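Shipping label

A shipping label is a printed sheet fixed to a parcel that identifies the sender, the recipient and the carrier's handling instructions. Most labels combine plain text with one or more barcodes, so that the same sheet can be read by a clerk and by a scanner.

Layout

The upper part usually holds a routing code in large type. The address block sits below it, followed by a tracking barcode with its number repeated in digits. Linear barcodes need blank margins on both sides, called quiet zones. A fold or strip of glossy tape across the bars is a common cause of failed reads.

Materials

Direct thermal paper darkens when heated by the print head and needs no ink. It fades in strong light – a drawback for parcels held in storage. Thermal transfer printing uses a ribbon and gives a more durable mark. A typical small-parcel label is 100 mm wide. The adhesive is normally a permanent acrylic, applied to the full back of the sheet.

Scanning

Fixed scanners read a label from one or more set directions. Single-direction stations depend on the parcel being turned correctly before it is put down, and instructions to that effect are often printed on the equipment. Chinese stations use the term 面单 (miandan) for the label. 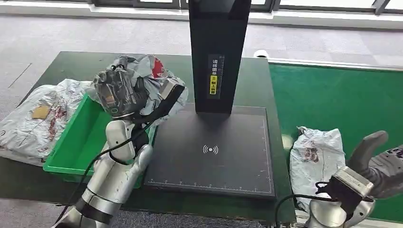
Regional practice

The Pimeo postal district adopted a single label format in July, replacing 12 earlier designs. The Umotau sorting center, which serves 1,030 delivery routes, accepts the older sheets only at its manual counter. Pimeck uses the same format with an added customs field – left blank on domestic parcels. Labels issued by the carrier Abdelaziz carry an 8-digit depot code under the tracking number.

See also

Packing slip
Postal code
Waybill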